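By Nélida Farías, October

1/ Today I am cleaning an old processor. Gray paste is still on the lid.

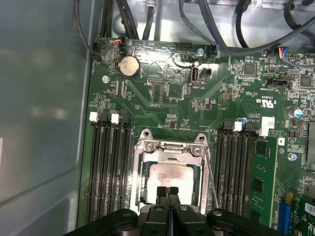 Old paste on the lid.

2/ I wipe with a white pad, small and slow moves.

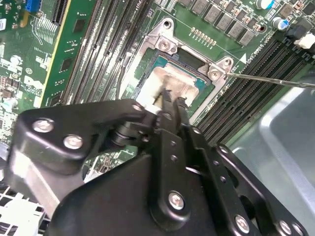 The pad on the chip.

3/ With the chip out, I keep my eyes on the socket. Hold only the sides! 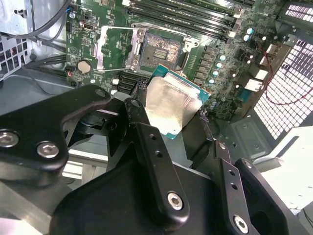 Photo: Renato Ojeda

4/ The tower lies on its side, it is much easier like this. 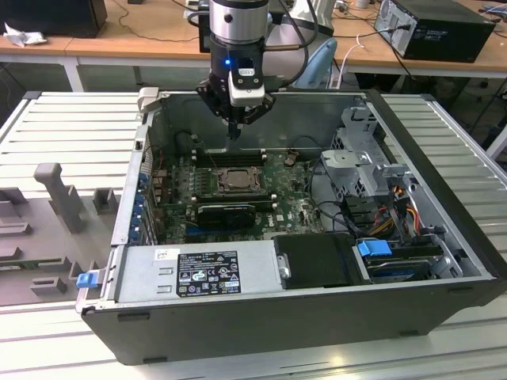
Photo: Nélida Farías, repair teacher, Taltow

Next I will look at the fan.

Recent
Which paste to buy?
Dust in the power supply

© Taltow | Back to top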